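Artikelgruppe: Arbeitstische für Elektronik und Prüfung
Stand: Mo 8. April

# Arbeitstisch Gosside, weiß, zweiteilige Platte

Gosside ist ein Arbeitstisch für Werkstatt, Prüffeld und Labor. Die weiße Arbeitsfläche besteht aus zwei gleich großen Platten, die in der Mitte aneinanderstoßen. Jede Platte liegt auf einem eigenen Untergestell. Beide Gestelle werden unter der Stoßstelle mit dem Verbinder Turnanix verschraubt und können danach wie ein einziger Tisch benutzt werden.

Wir verkaufen den Tisch vor allem an Betriebe, die Baugruppen zerlegen, prüfen und wieder zusammensetzen. Auf der hellen Fläche sind Kabel und kleine Stecker gut zu erkennen, auch wenn die Adern verschiedene Farben haben. Eine Steuerplatine mit Gehäuse und der zugehörige Kabelbaum lassen sich nebeneinander ablegen, ohne dass man etwas stapeln muss.

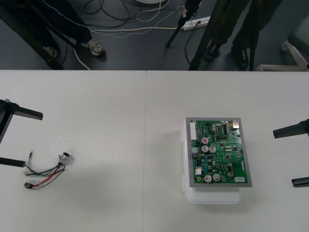
Die Stoßstelle bleibt als schmale Linie sichtbar. Sie wird nicht verfugt. Viele Kunden nutzen sie als Grenze zwischen zwei Arbeitsbereichen, etwa Leitungen links, Baugruppe rechts. Wer sehr kleine Schrauben oder Federn ablegt, sollte trotzdem eine Schale verwenden.

## Technische Angaben

| Merkmal | Wert |
|---|---|
| Breite je Platte | 1000 mm |
| Tiefe | 700 mm |
| Arbeitshöhe | 900 mm |
| Gesamtgewicht mit Gestellen | 56 kg |
| Farbe der Platten | Weiß |
| Anzahl der Platten | zwei |
| Montage | zerlegt, zwei Packstücke |

Die Höhe ist fest. Sie eignet sich für Arbeiten im Stehen oder mit einem hohen Arbeitsstuhl. Ein normaler Bürostuhl ist dafür zu niedrig. Eine Ausführung mit niedrigerem Gestell führen wir zurzeit nicht.

## Lieferumfang

- zwei Platten, weiß
- zwei Untergestelle mit Stellfüßen
- ein Verbinder Turnanix mit Schrauben
- Innensechskantschlüssel
- Montageanleitung in Deutsch und Englisch

Schubladen, Leuchten und Steckdosenleisten gehören nicht dazu. Eine ableitfähige Matte ebenfalls nicht; für Arbeiten an offenen Platinen, die gegen elektrostatische Entladung geschützt werden müssen, bestellen Sie die Auflage von Sametex mit. Der Tisch allein ist kein ESD-Arbeitsplatz.

## Aufstellung

Beide Gestelle zuerst getrennt aufbauen und grob ausrichten. Danach die Platten auflegen, die Gestelle zusammenschieben und den Verbinder von unten ansetzen. Die Schrauben noch nicht festziehen. Stellfüße so lange nachdrehen, bis ein Lineal quer über der Stoßstelle ohne Spalt aufliegt. Erst jetzt festziehen.

Bei einem Boden mit deutlichem Gefälle reicht der Verstellweg der Füße manchmal nicht aus. In diesem Fall liefern wir Unterlegscheiben nach.

Zum Aufbau braucht man zwei Personen. An der Rückseite sollte so viel Platz bleiben, dass man Kabel nach hinten über die Kante führen und Stative auf den Boden stellen kann. Soll der Tisch von mehreren Seiten genutzt werden, darf er frei im Raum stehen, die Längskanten sind vorn und hinten gleich ausgeführt.
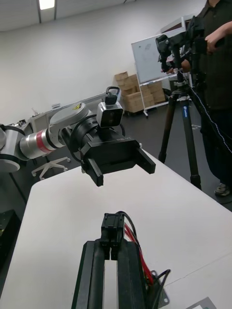
Heriberto Hinojosa schreibt dazu, sein Tisch stehe seit einem Jahr frei im Raum und habe sich an der Stoßstelle kein einziges Mal verschoben. Er habe allerdings nach dem ersten Monat die Schrauben des Verbinders nachziehen müssen, und das stehe in der Anleitung erst auf der letzten Seite.

Der Hinweis ist richtig. Wir haben ihn in der neuen Fassung der Anleitung nach vorn gesetzt. Nachgezogen wird einmal, vier Wochen nach dem Aufbau, und später nur nach einem Umzug des Tisches.

## Pflege

Abrieb und leichte Schmierspuren fallen auf Weiß stärker auf als auf Grau. Im Alltag genügt ein feuchtes Tuch mit etwas Spülmittel. Flussmittelreste nimmt man mit Isopropanol ab und wischt mit Wasser nach. Scheuermilch und Schmutzradierer mit grober Körnung machen die Fläche stumpf. Lötkolben gehören in den Ständer, Hitzeflecken lassen sich nicht entfernen.

Einzelne Platten sind nachbestellbar. Bitte geben Sie an, ob es die linke oder die rechte ist, die Bohrungen für den Verbinder liegen spiegelbildlich.

## Zubehör

- Auflage Sametex, ableitfähig, mit Druckknopf für das Erdungskabel
- Kabelhalter zum Anklemmen an die hintere Kante
- Verbinder Turnanix einzeln, zum Anreihen eines dritten Gestells
- Satz Stellfüße als Ersatz

## Bestellung und Lieferung

Die Lieferung erfolgt per Spedition frei Bordsteinkante. Transport bis in den Raum und Aufbau können gegen Aufpreis bestellt werden. Angebote und Fragen zur Aufstellung bearbeitet Mohit Grewal, Ersatzteile Fiifi Sowah, beide bei Ayala Betriebseinrichtungen.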